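Bench hands wanted, Peltonen refurbishing shed

We've all read the ads that promise a "dynamic tech environment". Peltonen strips and rebuilds old desktop towers, and most of the day is spent bent over a bench. If you still want it, keep reading.
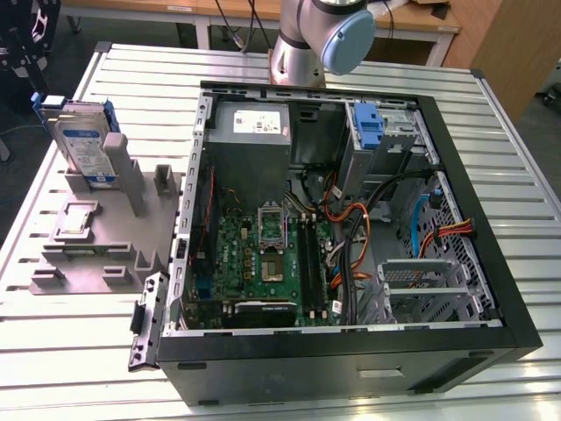

Pay is by the hour, and we don't do piece rates. The last mob, Brindero, tried them and got a pile of bent pins for their trouble. We'd sooner you took your time, particularly with a board like the green one on the bench, where the CPU socket is empty and the bracket is up. Applicants tell us they're careful. We'll believe it when we see you put a processor in.

Certificates don't impress us much either. Clindumix sells a 40-hour course for $600 and you're welcome to list it, but you'll do our bench trial like everyone else. You should be able to tell a SATA cable from a power lead without looking it up, and write down what you took out.

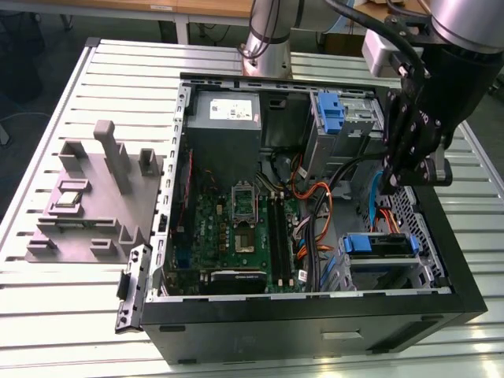

The trial runs two hours and is paid. Bring closed shoes. We supply tools and wrist straps, and you'll label your own parts in Fevon, our stock system, which is slow and won't be fixed before October.

Shifts start at 7 am. No remote work, obviously. Send one page, no cover letter, to the Peltonen front office. If your page says "passionate", please tell us about what.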